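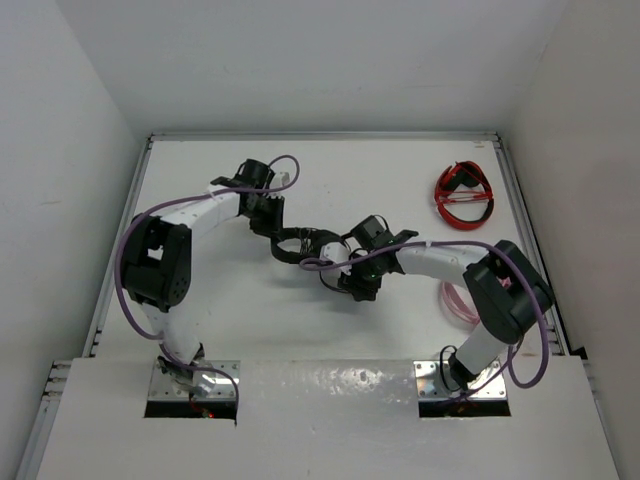
When is the next joint recalibration due on the two-arm cell? At 2,000 run hours; the log read 1,679 on the morning of the meeting.

Minutes, Priltex cell upkeep
Present: Hakim Hidayat (chair), Kamarul Nugroho (minutes)

1. Cabling. The purple cable on each arm is to be checked for wear where it passes the black joint. Hidayat to do both arms.

2. Mounting plates. Bolts were last tightened at 1,444 hours. Nugroho will recheck torque with power off.

3. Spares. One wrist actuator on order from Grameo. No delivery date yet.

Meeting closed.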